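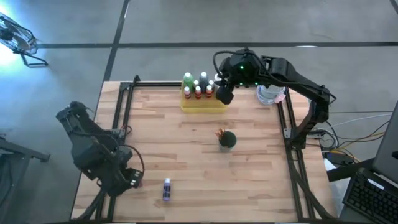 The table, with most of its top clear.

How to run a swap shelf for store-cupboard food

Every street has a household with four tins of chickpeas it will never open and another that would have them by teatime. A swap shelf introduces one to the other. Ours has stood in the porch of the Nindby reading room since April, and it has survived frost, wasps and a very large donation of pickled beetroot.

It won't replace a food bank, and if there is one near you that is short of stock, give to that first. A shelf is for the odds and ends: the jar bought for one recipe, the cereal the children liked until you bought the big box.

What you need

A shelf or cupboard with a door, under cover
A lidded box for anything in paper packets (mice can read "porridge")
A marker pen and a roll of white labels
A notebook on a string
Somebody with a key, and somebody else with a key

Step 1. Get permission in writing

Ask whoever looks after the building and have them say yes in an email. Ask your council's food safety team as well whether you need to register. They are used to the question and were far more cheerful about it than I was. Keep the replies together somewhere you will find them.

Step 2. Decide what you will take

Keep the list short and pin it at eye level. We take tins, jars, dried pasta, rice, pulses, tea, coffee, sugar, long-life milk, and sauces with the seal unbroken. We don't take anything chilled, frozen, home-made or already started. That last word has caused more debate in Nindby than the bypass. Half a bag of flour with a clothes peg on it has been started.

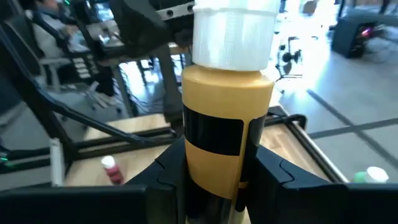 Sauces go on the bottom shelf, upright, with the lids checked as they come in. Give each one a gentle squeeze or a press on the cap, and if it hisses, sighs or dribbles, out it goes. Wipe the shelf under them while you are down there, as you will not want to make a separate trip.

Step 3. Sort the dates

Use-by means what it says, and anything past it goes in the bin. Best-before is about quality, so a tin a few weeks over is normally fine if it isn't dented along the seam, rusty or bulging. Write the month in large figures on a white label and stick it on the front. The printed date will be on the base, in grey, under a fold.

Put the oldest at the front. People will reach past it to the back, as they do in shops. Put it at the front again.

Step 4. Set opening hours

We open for 2 hours in the morning and leave it at that. An unlocked shelf sounds friendlier, but ours was used as a tip for jumble within 15 days, including one ski boot. If your porch is overlooked by a kindly neighbour you may do better.

Step 5. Keep the book

No names. Write down what came in and what went out, in whatever handwriting you have. Beril Kocabaş does our adding up, and by her count 104 items passed through in the first month, almost 30 of them beetroot. The book tells you what to ask for: we were drowning in soup and had no cooking oil at all.

Step 6. Leave people alone

Stand somewhere else. Don't ask why they've come, don't recommend the lentils, and don't remark on how much is in the bag. A sign saying "Take what you'll use" does the job. Ours used to say "Please take only what you need" and half the visitors went home with one teabag.

If the shelf is always empty

Ask for one thing at a time. "We could do with rice" brings rice. "All donations welcome" brings beetroot.

If the shelf is always full

Box up whatever hasn't moved in a month and take it to the nearest food bank, after ringing to check they want it. Mondero Lane takes ours, though they have asked us to stop at six jars.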